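The Bradix is the folding drying rack we'd been hoping someone would make for small flats, and we're thrilled to finally have it on the shelf. We tried it at home over a wet November (four loads a week, two of them towels) and nobody in the house wanted to give it back!

It's a freestanding rack with two wings that fold up from the sides. Open it fully and you get a good wide run of rails, enough for a queen sheet folded once with room left over for socks. Fold one wing down and it'll squeeze in beside a bath. Fold both and it's slim enough to slide behind a door or between the fridge and the wall, where ours lives.

## What we like about it

The rails are spaced properly. So many racks cram them together so the box can boast about total length, and then your jeans sit in a damp clump until the weekend. On the Bradix there's a decent gap between each one, and air gets through. Jumpers can lie flat across the top without sagging into a hammock.

The hinges are lovely too. They come from Erberg, the same people who do the hinges on our Ridbridge ironing board, and they click when the wing is locked so you're never guessing. You can open it one-handed with a basket on your hip.

Colours are white, charcoal and a soft sage green. The sage is a favourite around here – it looks a bit like an old enamel bread tin.

## Sizes and care

- Width, both wings up: 178 cm
- Width, one wing up: 117 cm
- Height: 94 cm
- Folded depth: 7 cm
- Rails: powder-coated steel
- Feet: rubber, replaceable (sold in sets of 4)

Wipe it down with warm soapy water now and then. Skip the scouring pads, they'll dull the coating. If you keep it on a balcony, bring it in when it's blowing hard, as a rack full of sheets makes a very good sail.

## Add-ons

The Hashemi peg rail clips onto either end and holds small things like undies, face washers and baby socks. It comes in white only for now. There's also a shoe hook, sold in packs of 2, which does a great job with runners after a muddy Saturday game.

## Getting one

The rack is $78 in every colour and arrives in a flat carton, fully assembled, so you only need to cut the ties and open it up. Orders in before 2 pm go out the same day. If you're local you're welcome to pick up from the shop, and we stay open late on Thursday for anyone coming straight from work.

Spare feet and rail caps are always in stock. Drop us a line with the colour and we'll pop them in the post.
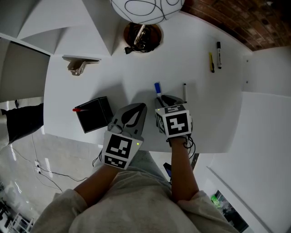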